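A whole morning on the qualifying courts

25 November 2022

I finally did the thing I've been promising myself for years and went to a tennis tournament for the qualifying rounds only. No main draw, no night session, no fighting for a seat. And I loved it so much that I've been boring everyone I know with it ever since, so now it's your turn!

The tournament was the Gado Open, back in June, played at the Cenilen courts on the north side of town. It's a small event with a small budget, and in qualifying week you walk in with your own sandwiches and sit wherever you like. I sat on the bottom bench of Court 3, close enough to hear the strings. If you've only watched tennis on TV you have no idea how much the players talk to themselves. One guy spent an entire set telling his left foot what to do (it seemed to help, he won that set 6-3).

The match I'd come for was the first one on, between the second seed in qualifying and a kid ranked 337 who had gotten in as an alternate. I'd never heard of the kid. Big looping forehand, skinny legs, a serve toss that wandered all over the place. He dropped the first set in what felt like five minutes, and the couple next to me packed up and went to find coffee. Their loss! He came back out standing way behind the baseline to return and suddenly every rally was 15 or 20 shots long. The seed hated it. He started going for winners too early, then he started going for drop shots, and most of those landed on his own side of the net.

At 4-4 in the second there was a 33-shot rally. I know it was 33 because the man charting the match on the bench behind me said the number out loud, sort of in disbelief. It ended with the kid running down a lob and hitting a flat backhand up the line from almost against the fence, and people on Court 2 turned around to see what all the noise was. He held, broke, and took the set. The third was closer than it had any right to be, and he got it 7-5 on his fourth match point, after double faulting on the one before. I was a wreck.

What I like so much about qualifying is how much rides on it for everybody out there. Win and you get a main draw check that can cover a month of travel, plus ranking points you can't pick up sitting at home. Lose in the first round and you're looking for a bus. A lot of these players string their own rackets and share rooms, and you see them an hour after a loss sitting on the grass with a phone, checking entry lists for next week. I saw one girl do exactly that with an ice bag still taped to her shoulder.

I wandered around after lunch and caught bits of a women's match on the Bermúdez court, the one with the little metal stand and the big tree. Lots of slice, lots of net play, and a tiebreak that went to 12-10. The surface there plays slower than the others, or so the regulars kept saying, and the ball really did seem to sit up after the bounce. I could have watched those two all day. One of them had a backhand volley so soft it barely made a sound.

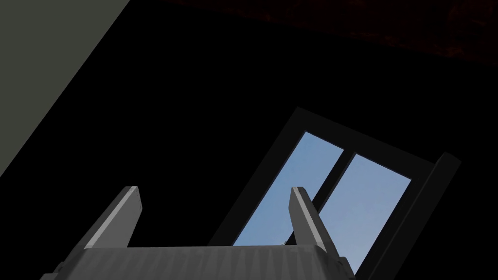

Do qualifiers get to rest before the main draw starts?

Usually a day at most, and sometimes they're back on court the very next morning, depending on when their last qualifying round finishes and how the schedule falls.

My kid won his second qualifying match too, by the way, and then went out in the first round of the main draw to a big server who gave him nothing to run after. I followed that one on the live scores on my phone at work, refreshing like a maniac. Two tight sets. I've been checking his results ever since and he made a semifinal at the Pevitz indoor event this fall, which made me ridiculously happy for a person I've never spoken to.

If you want to try it, get there for the first match, bring a hat and a cushion (those benches are brutal), and pick an outside court. Don't look up the rankings beforehand, just sit down and see who you end up pulling for. I've already asked for the whole qualifying week off next year, and I'm bringing a better cushion.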